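Drostine: hearing transcripts and subpoena correspondence, legislative committees
Data card, release for September
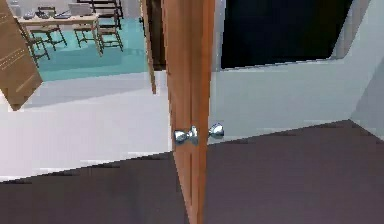
Anatole Jacquet asked whether closed sessions are in the release, and whether a witness who testified both in public and in camera gets one record or two. Closed sessions are not included unless the committee later published the transcript. A witness with both kinds of appearance gets two records, joined by witness_id.

Contents

The release holds 1000 documents from 235 hearings. Document types are transcript, summons, reply to summons, and procedural ruling. Letters between committee counsel and a witness's lawyer are filed under reply to summons, even where no summons had been issued at the time of writing. This is a known weakness of the type field.

Fields

doc_id: string, stable across releases
hearing_id: string, empty for correspondence not tied to a sitting
witness_id: string, pseudonymous for private individuals
session: open, closed_published, or unknown
doc_type: one of the four types listed under Contents
party_request: which side of the committee moved the summons, if minuted
text: UTF-8, line breaks normalised

Collection

Transcripts were taken from committee web pages and converted with Kragh. Scanned correspondence went through Gurkia for character recognition, and 40 of the scans were retyped by hand where the output was unusable. Handwritten margin notes are dropped. Interjections recorded by the transcriber are kept in square brackets and should be stripped before any word counts.

Labelling

The session field was assigned from the chair's opening statement. Where the chair moved in or out of closed session partway through, the transcript is split at the ruling and each part labelled separately. Two annotators worked on every split; disagreements went to a third.

Known problems

20 transcripts lack speaker labels on supplementary questions. The party_request field is sparse for joint committees and shouldn't be used to compare behaviour between parties. Redactions appear as [REDACTED] whatever their original length. Media statements released by witnesses outside the hearing are out of scope, including those read into the record by title only.

Corrections

Open an issue with the doc_id and the page of the source document. Corrected records keep their doc_id and are listed in changes.txt. Withdrawn records are removed from the text files but stay in the index with an empty text field.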